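Hellus 주방 시연 키트 사용 설명서
제4장 공개 행사와 방문 시연 준비하기
2023년 2월 23일 목요일 | 글: Hellus 사용자 문서 담당

앞 장까지 따라오시느라 수고 많으셨습니다. 팔을 받침대에 고정하고, 전원을 넣고, Vukitz 제어 프로그램과 연결하는 일까지 마치셨다면 가장 손이 많이 가는 부분은 지나온 셈입니다. 이 장에서는 손님을 모시는 날, 그러니까 학교 방문이나 연구실 공개일, 동네 행사처럼 로봇을 처음 보는 분들이 작업대 앞에 둘러서는 날을 준비하는 방법을 다룹니다. 평소 혼자 시험하실 때와는 신경 쓸 곳이 제법 다르니, 행사를 여러 번 치러 보신 분도 한 번쯤은 차례대로 읽어 주시면 좋겠습니다.

시연 내용은 '장난감 주방의 조리대 닦기' 하나로 잡았습니다. 컵 쌓기나 공 옮기기도 물론 할 수 있지만, 지난 1월 Visholm 공개일에 저희가 이것저것 돌려 보니 손님들이 제일 오래 서서 보신 것은 행주질이었습니다. 집에서 매일 하는 일이라 그런지 어린이도 어르신도 설명 없이 바로 알아보시고, 로봇이 천을 조금 삐뚤게 밀면 여기저기서 훈수가 나옵니다(이게 또 시연의 큰 재미입니다!).

4.1 시작하기 전에 챙길 것

행사 전날 저녁까지 다음 물건을 한자리에 모아 두십시오. 당일 아침에 찾기 시작하면 꼭 하나가 안 보입니다.

- 조립과 점검을 마친 로봇 팔과 두 손가락 그리퍼
- 장난감 주방
- 극세사 행주. 쓰던 것과 같은 두께로 여벌을 준비하십시오
- 조리대에 올려놓을 소품 몇 가지(작은 팬, 장난감 채소, 솔 등)
- 분무기와 마른 천
- Vukitz가 설치된 노트북과 전원 어댑터
- 비상 정지 버튼과 연장선
- 바닥에 붙일 색 테이프

참고: 행주는 새것을 바로 쓰지 마시고 한 번 빨아서 쓰십시오. 갓 뜯은 천은 잔털이 많이 빠져 검은 상판에 그대로 남습니다. 섬유유연제는 넣지 않습니다.

참고: 소품은 손님들이 만져 보고 싶어 하시는 물건이니 잃어버려도 마음이 덜 아픈 것으로 고르십시오. Schouten에서 열린 행사에서는 점심시간이 지나고 보니 장난감 달걀이 모두 사라졌다가, 정리할 때 오븐 안에서 발견되기도 했습니다.

4.2 주방 놓기

1. 주방을 벽이나 칸막이 가까이에 세웁니다. 뒤로 사람이 지나다닐 틈이 없어야 합니다.

2. 주방을 좌우로 살짝 흔들어 봅니다. 바닥이 고르지 않으면 다리 밑에 얇은 고무판을 받칩니다. 두꺼운 종이를 접어 받치는 분도 계시는데, 몇 시간 지나면 눌려서 높이가 달라지므로 권하지 않습니다.

3. 로봇 팔이 조리대 위쪽에서 내려오도록 받침대 위치를 맞춥니다. 팔을 옆에서 뻗게 두면 앞줄 손님의 눈높이에서 몸통이 조리대를 가려 버립니다.

4. 케이블이 팔의 움직임을 따라올 만큼 여유가 있는지 봅니다. 팔을 손으로 천천히 끝에서 끝까지 움직여 보고, 케이블이 당겨지거나 조리대 위로 늘어지는 곳이 있으면 묶음 끈의 위치를 바꿉니다.

5. 바닥에 색 테이프로 관람선을 붙입니다. 팔을 가장 멀리 뻗었을 때의 끝에서 넉넉히 한 걸음은 더 떨어지게 잡으십시오.

주의: 3번과 4번을 하는 동안에는 반드시 모터 전원을 꺼 두십시오. 전원이 들어온 관절을 손으로 억지로 돌리면 기어가 상할 수 있고, 손가락이 브래킷 사이에 끼일 위험도 있습니다.

참고: 받침대를 옮겼다면 아무리 조금이라도 기준점 맞추기(제3장)를 다시 하셔야 합니다. "이만큼은 괜찮겠지" 하고 넘어가셨다가 행사 중간에 다시 하시는 분을 저희가 참 많이 뵈었습니다.

4.3 행주와 소품 놓기

행주질 시연은 천을 어디에, 어떻게 놓느냐에 따라 절반이 정해집니다. 너무 얇게 펼쳐 두면 손가락이 천을 놓치고, 너무 두껍게 뭉쳐 두면 누르는 힘이 한곳에 몰립니다.

1. 행주를 손바닥으로 눌러 가며 접습니다. 반듯한 네모가 되지 않아도 괜찮습니다. 그리퍼가 닿을 자리에 주름이 크게 서지 않으면 충분합니다.

2. 접은 행주를 상판 가운데쯤에 놓습니다. 앞쪽 끝이 조작부 쪽으로 조금 내려와도 동작에는 문제가 없습니다.

3. Vukitz 화면에서 '시작 위치'를 누릅니다. 팔이 조리대 위로 이동한 뒤 멈춥니다.

4. '천천히 내리기'를 누르고 있으면 그리퍼가 내려갑니다. 손가락 끝이 천에 닿아 표면이 살짝 들어갈 때 손을 떼십시오.

5. 그 높이를 '누름 높이'로 저장합니다.

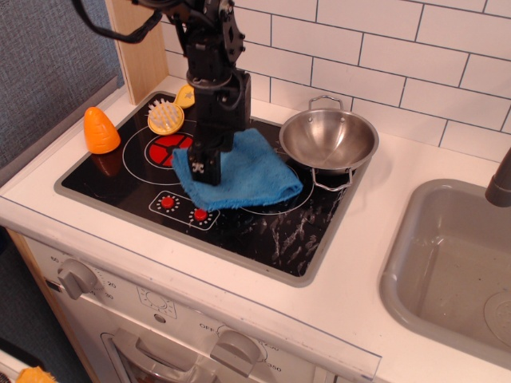

그림 4-1. 접은 극세사 행주 위로 그리퍼를 내린 모습

누름 높이는 상판이 아니라 천을 기준으로 잡는다는 점을 꼭 기억해 주십시오. 천을 바꾸거나 접는 횟수를 달리하면 값도 다시 저장해야 합니다. 여벌 행주를 같은 두께로 준비하시라고 앞에서 말씀드린 것도 이 때문입니다.

소품은 행주를 놓은 다음에 올립니다. 순서를 바꾸면 천을 펴다가 소품을 건드리게 되는데, 막상 해 보시면 생각보다 자주 그렇게 됩니다.

6. 키가 큰 소품은 뒤쪽 구석에 세웁니다. 장난감 당근처럼 뾰족한 것은 넓은 쪽을 아래로 하여 세우면 잘 넘어지지 않습니다.

7. 작은 팬은 행주가 지나갈 길 바깥에 둡니다. 가득 채우지 마시고 빈 채로 두십시오.

8. 솔이나 작은 노란 장난감처럼 가벼운 것은 뒤쪽 테두리 가까이에 모아 둡니다.

주의: 유리나 도자기 소품은 쓰지 마십시오. 로봇이 조심스럽게 움직여도 손님의 팔꿈치까지 막아 드릴 수는 없습니다.

주의: 물은 분무기로 한두 번만 뿌립니다. 전원 장치와 케이블 쪽으로는 절대로 뿌리지 마시고, 물기가 싱크대나 조리대 가장자리를 넘어 흐르면 시연을 멈추고 마른 천으로 닦은 뒤 다시 시작하십시오.

4.4 닦는 길 정하기

Vukitz에는 미리 만들어 둔 닦기 동작이 2가지 들어 있습니다. '곧게 닦기'는 천을 앞뒤로 밀고 당기는 동작이고, '둥글게 닦기'는 작은 원을 그리며 옆으로 옮겨 가는 동작입니다. 처음 하시는 분께는 곧게 닦기를 권합니다. 둥글게 닦기는 보기에 훨씬 그럴듯하고 박수도 잘 나오지만, 천이 조금씩 돌아가기 때문에 몇 번에 한 번은 사람 손으로 바로잡아 주셔야 합니다.

1. '동작 고르기'에서 원하는 동작을 누릅니다.

2. '닦는 구역'을 누르고, 화면에 나타나는 네모의 모서리를 끌어 구역을 정합니다. 소품이 놓인 자리는 구역 밖으로 빼 주십시오.

3. 속도를 '느림'으로 둡니다. 공개 행사에서는 '보통' 이상을 쓰지 않습니다.

4. '빈손 연습'을 눌러 그리퍼가 천에 닿지 않는 높이에서 길 전체를 한 번 지나가게 합니다.

5. 문제가 없으면 실제 높이로 한 번 더 돌립니다. 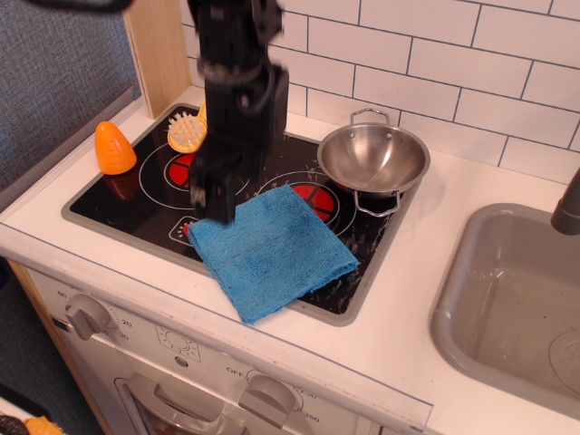
닦는 구역의 여유는 손가락 끝만 보고 정하지 마시고, 그리퍼에 끌려가는 천의 크기까지 넣어서 정하십시오. 그리퍼는 좁은 길로 잘 지나가는데 천의 귀퉁이가 옆의 물건을 쓸고 가는 일이 시연에서 가장 흔한 실수입니다. 그림에서도 팬의 앞쪽 철사 손잡이가 천 바로 옆 검은 면에 닿아 있는데, 이 정도로 가까우면 천이 오른쪽으로 조금만 밀려도 손잡이를 걸 수 있으니 구역의 오른쪽 변을 한 칸 안으로 들이거나 팬을 뒤로 물려 주셔야 합니다. 앞쪽도 마찬가지여서, 천의 아랫변이 회색 테두리를 넘어 흰 상판까지 내려와 있을 때에는 당기는 거리를 짧게 잡는 편이 낫습니다. 너무 길게 당기면 천이 제 무게로 미끄러져 앞으로 떨어질 수 있습니다.

참고: 빈손 연습은 손님이 들어오시기 전에 끝내 두는 것이 원칙이지만, 일부러 손님 앞에서 한 번 보여 드리는 방법도 있습니다. "지금은 허공에서 연습하는 중이에요" 하고 말씀드리면 아이들이 숨을 죽이고 기다립니다. 저희 시연팀이 무척 좋아하는 순간입니다.

4.5 손님 앞에서 시연하기

시연 한 번은 짧게 잡으십시오. 서서 보시는 분들이 많고, 뒤에서 기다리는 분들도 계십니다. 저희는 인사와 설명, 닦기 동작, 질문 받기를 한 묶음으로 하고 묶음 사이에 꼭 쉬는 시간을 둡니다. 쉬는 동안 팔도 식히고 진행하시는 분 목도 쉬게 해 주십시오.

1. 진행자 한 분과 정지 버튼 담당 한 분, 이렇게 역할을 나눕니다. 정지 버튼 담당은 시연 중에 질문을 받지 않습니다.

2. 손님이 관람선 뒤에 서셨는지 확인하고, 키가 작은 어린이를 앞줄로 모십니다.

3. 비상 정지 버튼의 위치를 손님께도 알려 드립니다. 숨길 이유가 없고, 알려 드리면 오히려 안심하십니다.

4. "이제 움직입니다" 하고 소리 내어 말한 뒤 '시작'을 누릅니다.

5. 닦는 동안에는 설명을 줄입니다. 모터 소리와 천이 쓸리는 소리를 들으실 수 있게 잠시 조용히 두는 것도 좋습니다.

6. 동작이 끝나면 팔이 '쉬는 자세'로 돌아갈 때까지 기다렸다가 질문을 받습니다.

7. 천이나 소품을 손으로 고쳐 놓을 때에는 먼저 '일시 정지'를 누르고, 화면에 정지 표시가 뜬 것을 본 다음 손을 넣습니다.

주의: 어린이가 장난감 주방의 손잡이를 돌려 보고 싶어 하면 팔이 쉬는 자세에 있고 모터가 꺼진 뒤에만 허락해 주십시오. 오븐 문도 마찬가지입니다. 문을 여닫는 힘에 주방이 조금 밀렸다면 다음 묶음 전에 기준점을 확인합니다.

주의: 손님이 많아 줄이 길어져도 속도를 올리지 마십시오. 대신 질문 시간을 작업대 옆자리로 옮기면 흐름이 한결 나아집니다.

Visholm 공개일에는 하루 동안 496명이 다녀가셨는데, 그날 가장 많이 받은 질문을 몇 가지 옮겨 둡니다. 답은 현장 분위기에 맞게 편히 바꾸어 쓰십시오.

"설거지도 하나요?" 하는 질문에는, 이 키트에는 설거지 동작이 들어 있지 않고 팔도 물에 담글 수 없다고 말씀드리면 됩니다. 그래도 실망하시는 얼굴이 보이면 빈 팬을 집어 드는 동작을 보여 드리십시오. 제5장에 나옵니다.

"누가 조종하고 있는 건가요?" 이 질문은 정말 자주 나옵니다. 시연 방식에 따라 답이 달라지니 솔직하게 말씀드려 주십시오. 저장된 동작을 되풀이하는 중이면 그렇게, 사람이 조종기로 움직이는 중이면 또 그렇게 말씀드리면 됩니다.

"집에 한 대 두려면 얼마예요?" 가격은 진행자께서 답하지 않으셔도 됩니다. 안내지를 드리고, 상담 창구로 모셔 주십시오.

4.6 잘 안 될 때

천을 자꾸 놓칩니다.
누름 높이가 높은 경우가 많습니다. 4.3의 4번부터 다시 하십시오. 그래도 놓치면 손가락 안쪽 고무에 먼지나 잔털이 묻었는지 살펴보고, 물기를 꼭 짠 천으로 닦아 줍니다.

팔이 닦다가 멈추고 화면에 '힘 초과'가 뜹니다.
천이 뭉쳤거나 소품이 걸렸을 때 나오는 알림입니다. 일시 정지를 누르고 걸린 것을 치운 다음 '이어 하기'를 누르십시오. 같은 자리에서 세 번 넘게 나오면 그날은 닦는 구역을 그 자리 앞까지만 쓰시는 것이 마음 편합니다.

상판에 얼룩이 남습니다.
물을 너무 많이 뿌렸거나 행주가 더러워진 것입니다. 검은 상판은 조명을 받으면 작은 얼룩도 크게 보이므로 묶음 사이에 마른 천으로 한 번 훔쳐 주십시오. 세제는 쓰지 않습니다.

팔이 처음 위치보다 조금 옆으로 내려옵니다.
주방이나 받침대가 밀렸을 가능성이 큽니다. 전원을 끄고 바닥 테이프와 다리 위치를 견주어 본 뒤 기준점 맞추기를 다시 합니다.

노트북 연결이 끊깁니다.
행사장에서는 케이블이 사람 발에 걸려 헐거워지는 일이 잦습니다. 양쪽 단자를 눌러 보고, 케이블을 주방 뒤쪽으로 돌려 주십시오. 팔은 연결이 끊기면 그 자리에서 멈추도록 되어 있습니다. 다시 연결해도 바로 움직이지 않으며, '시작 위치'를 눌러야 다음 동작으로 넘어갑니다.

4.7 마무리와 점검

1. 쉬는 자세로 보낸 다음 모터 전원을 끄고, 이어서 본체 전원을 끕니다.

2. 행주를 걷어 빨래통에 넣습니다. 젖은 채로 상자에 넣어 두지 마십시오.

3. 상판과 싱크대의 물기를 닦고 소품 수를 준비 목록과 맞춰 봅니다. 오븐 안도 꼭 열어 보시고요.

4. 팔의 볼트 가운데 눈에 띄게 풀린 것이 없는지 살펴봅니다. 풀린 것이 있으면 제2장의 조임 순서를 따릅니다.

5. Vukitz의 '기록' 화면에서 그날의 닦기 횟수를 확인하여 점검표에 적습니다. 누적 횟수가 1,017회에 가까워지면 화면에 손가락 고무 교체 알림이 뜹니다. 알림이 뜬 뒤에도 그날 행사는 마저 하실 수 있으나 다음 행사 전에는 갈아 주십시오.

6. 케이블을 풀어 느슨하게 감고, 팔은 운반 상자의 홈에 맞추어 눕힙니다. 상자가 잘 닫히지 않으면 힘으로 누르지 마시고 손목 부분의 방향을 다시 보십시오.

행사를 마치고 나서 손님들이 하신 말씀이나 진행하면서 불편했던 점을 적어 보내 주시면 다음 판에 반영하겠습니다. 4.4의 '한 칸 안으로 들이기'도 Schouten의 사용자께서 보내 주신 쪽지에서 나온 방법입니다. 길게 쓰지 않으셔도 되고, 점검표 뒷면에 몇 줄 적어 사진으로 보내 주셔도 잘 읽겠습니다.

문의: Hellus 사용자 지원 창구 (제품 상자 안쪽의 연락처 카드를 참고해 주십시오)
© 2023 Hellus. 모든 권리 보유. | 맨 위로

관련 문서
- 제3장 기준점 맞추기와 첫 동작
- 제5장 빈 팬 집어 들기와 옮기기
- 손가락 고무 교체 안내
- Vukitz 알림 문구 모음
- Visholm 공개일 진행 후기
- 인쇄용 행사 점검표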